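Notizen für Samstag, Offene Werkstatt bei Nerix, 11. Juni 2022

Anfang: erst mal ankommen lassen, Wasser trinken, nicht gleich losreden! Mikro checken (beim letzten Mal war es die ersten Minuten stumm).

Hallo zusammen, schön, dass ihr da seid. Ich hab gehört, draußen an der Anmeldung stehen mehr als 139 Namen auf der Liste, das ist fast das Doppelte vom Dezember, und da hatten wir Glühwein. Wer hinten nichts sieht, kommt bitte einfach vor, wir beißen nicht.

Also, Greifen lernen durch Vormachen. Unser Projekt heißt Sasent, und die Idee ist schnell erzählt: Ein Mensch nimmt den Greifer selbst in die Hand und erledigt damit ganz normale Handgriffe, und aus den Aufnahmen lernt später der Roboterarm. Die schwarz-weißen Muster auf den Greifern sind Marker, daran erkennt die Software, wo im Raum das Ding gerade ist und wie es gedreht ist.

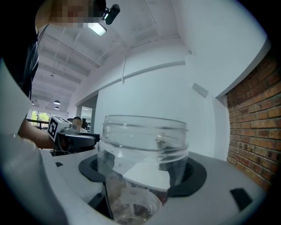
Durchsichtige Sachen sind übrigens meine Lieblingsgegner. Kunststoff, Glas, alles, was spiegelt und wo man den Hintergrund durchsieht – für uns kein Problem, für eine Kamera ziemlich gemein. (Hier fragen: Wer ist schon mal gegen eine Glastür gelaufen? Kurz warten.)

Bis gestern Abend hatten wir 211 Durchgänge im Kasten, 41 davon haben wir wieder rausgeworfen, meistens, weil ich zu hektisch war. Man muss sich echt angewöhnen, ruhig zu greifen, und mit zwei Greifern gleichzeitig fühlt man sich am Anfang wie mit Topfhandschuhen beim Schuhebinden.
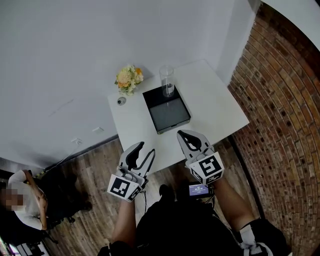 Ja, und damit seid ihr dran! Nach dem Vortrag gibt es zwei Stationen zum Mitmachen, Szekeres am Fenster und Asano hinten an der Wand. Das sind die Namen der Stationen, fragt bitte nicht, wer sich die ausgedacht hat. Kinder dürfen auch, die sind meistens besser als wir.

Falls noch Zeit ist: die Frage nach den Arbeitsplätzen selbst ansprechen, die kommt sowieso. Sonst direkt Fragen aus dem Publikum, Frage ins Mikro wiederholen, dann Pause und Kuchen.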